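Wundlow Mill > Get Involved > Mending Room Call-out

Menders wanted for the autumn at Wundlow Mill

We are looking for 17 people to join the mending room at Wundlow Mill when it opens again in September, and we would be very glad to hear from you, whether you have been darning since you were small or have only ever sewn on a button (and perhaps not very well).

The mill has stood above Forkasville since 1808 and has turned out blankets, bandage cloth and, for one unhappy decade, carpet underlay. These days the ground floor belongs to the Ritum Clothing Exchange, and the mending room is up the stone stairs at the back, with the big north windows and the kettle. Clothes come to us from the exchange with a split seam or a dropped hem, and we put them right so that they can go back out on the rails.

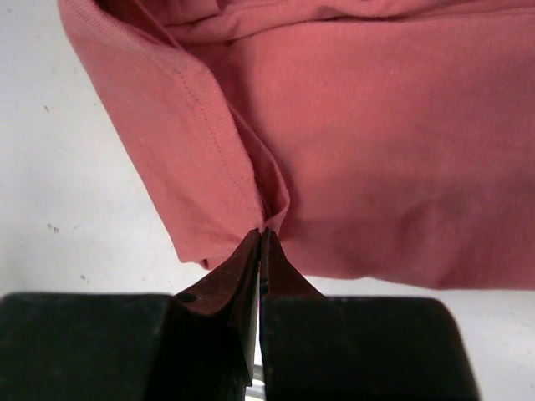

You would come in for one morning or one afternoon a week, whichever suits, for a term of ten weeks. The first two sessions are given over to learning: threading up, ladder stitch, a plain darn, and how to unpick without losing your temper. After that you choose your own work from the shelves, and there is always somebody at the table to ask. We do talk a great deal – please come prepared for that.

Who we would like to hear from

Anybody over 16 living in or near Forkasville. You needn't own a machine, or even a needle. We would especially like a few people who enjoy jersey and other stretchy cloth, as T-shirts make up a good half of what we're given and our regulars will do almost anything to avoid them.

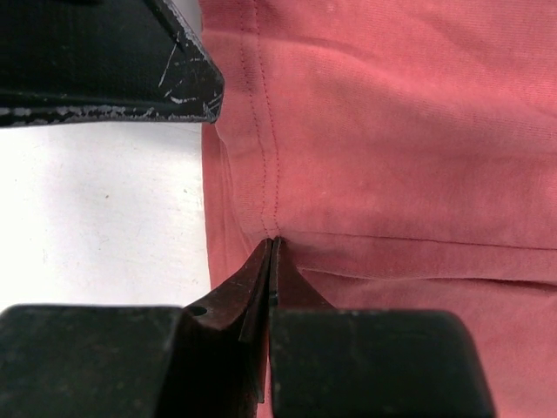
What we can offer

Bus fares are paid, and soup and bread are provided for anyone staying over lunch. Each new mender also gets a Ruggiero sewing box to keep, with scissors, pins, thread and a proper thimble. There is a lift at the yard entrance, and the chairs have backs, after a long campaign. 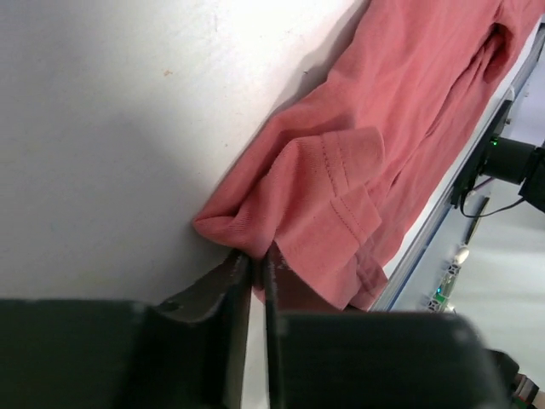 We also hold 4 open evenings a year, when people from the town bring their own clothes along and sit down to mend them with us. They are busy, cheerful affairs with roughly 30 people squeezed in – you'd be welcome to help at these, but it isn't expected.

How to apply

Pick up a form from the exchange counter, or write us a short letter telling us a little about yourself and which half-days you could manage. No references are needed. Forms and letters should reach us by the end of June 2018, and we will reply to everybody who writes.

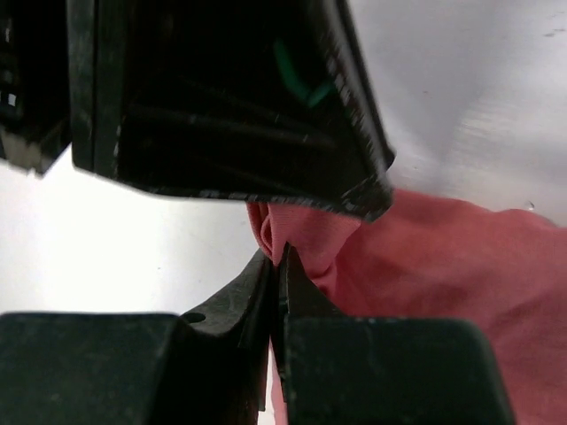
Pink cloth, close to.

If you would like to look round before you decide, ask at the counter and someone will take you up.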